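I run the fan side of Planska, a little newsletter and podcast for people who watch way too much fantasy TV (hi, it's me!). We're putting together a panel of viewers for the new season of *Nomel*, and I'd love for you to be on it.

## What you'd be doing

You watch all 8 episodes with us, one every Sunday night, and tell me what you thought while it's still fresh. Casting gripes are welcome. So are wild theories about who's playing the Stiltton twins!
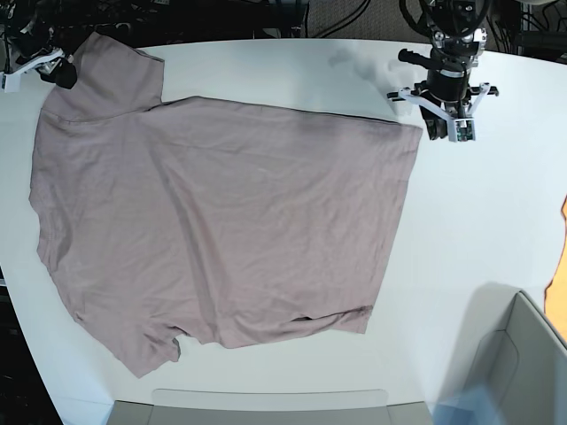

*Mauve-gray tee, laid out on the table.*

I need 23 people this time. Last season we had 171 sign up and I read every single form, so please don't be shy about writing a lot. I'd love a few folks who have never seen the show (you'll be so confused, it'll be great).
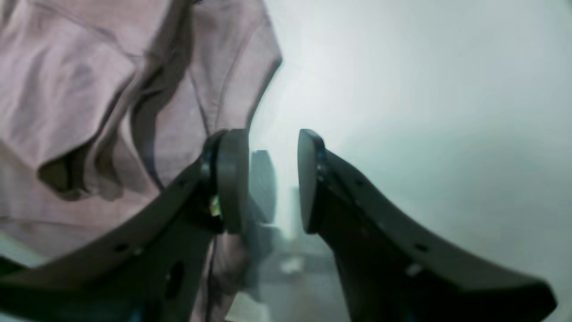
Planska, no. 839

You don't need a podcast voice or a fancy mic. A phone is fine, and if you hate being recorded you can just type your reactions and I'll read them out.
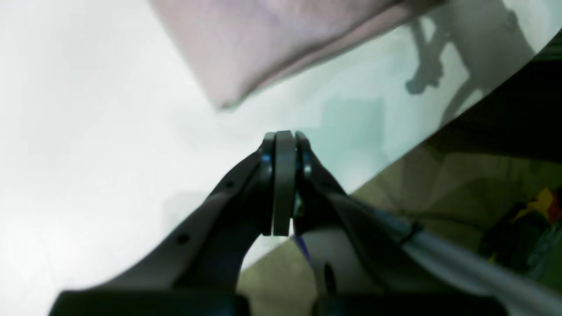

The other thing is spoilers. Please keep anything we talk about inside the group until the episode has aired everywhere, even if you're dying to tell your sister how the Dal Bello wedding goes.

Calls start at 9:30 p.m. and run up to an hour. It's unpaid, but everyone gets a year of the newsletter and a credit on the show page.

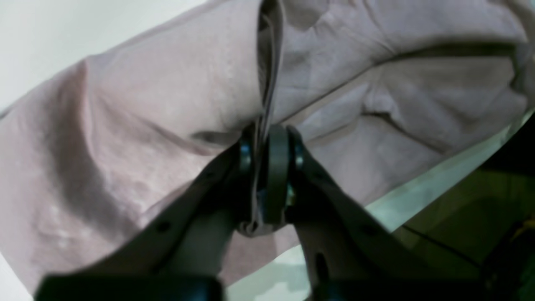
## How to sign up

Reply to this newsletter with "panel" in the subject line and tell me your favorite character, your least favorite, and what time zone you're in. Sign-ups close at the end of December.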